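Matar Long-Handled Dustpan

Bending down is for people with younger knees. The Matar has a wooden handle and a cream pan, and goes with most floors and some moods. Crumbs not supplied.

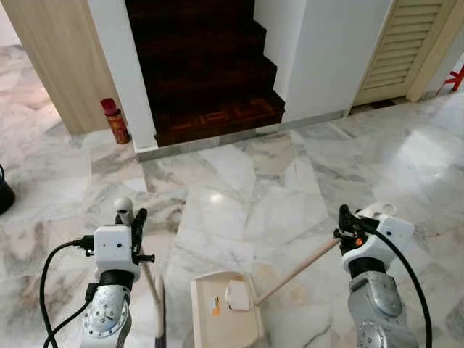
Cream pan, light tan handle, on marble.

Order code 582. Returns within 10 days – swept or unswept. The matching brush is back in November.

Comments

Nkechi Nwachukwu: Bought 2, one for upstairs. Still nobody sweeps upstairs.

Vittoria Cattaneo: Does it hang on a hook?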